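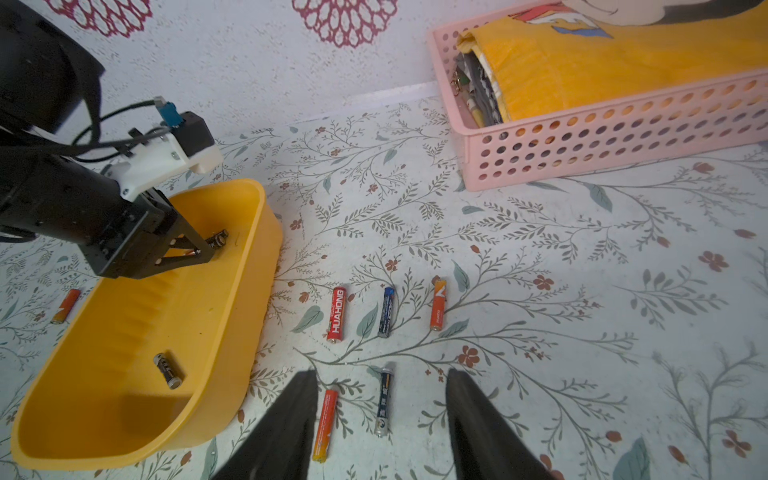 Save the receipts, all of them, even the parking ones. So went the one comment on my last moving post, from a reader in Villanueva, and yeah. Too late. Threw out a whole envelope in September when we left the Irumstead place.

Quick update then. The deposit is still not back. They want $300 for "cleaning" and I cleaned that oven for an entire Sunday. Emailed twice. Got a form letter. Will email again tonight if the kids go down on time.

Boxes – down to 40. Most say MISC in my handwriting, so thanks, me. Found the can opener finally, it was in with the winter boots. Still no shower curtain rings. Bought new ones, so the old ones will definately show up by the weekend.

Junk drawer got sorted, sort of. Batteries, tape, keys to nothing. Kept the keys.

Movers' final bill was 297 over the quote. Stairs fee. There are four stairs. I'm fighting it but teh guy on the phone was nice, which makes it harder.

Neighbors brought us lemon bread the first night and I still have their plate. Need to return it. With something on it? Is that the rule? Tell me in the comments. Gotta run, school pickup.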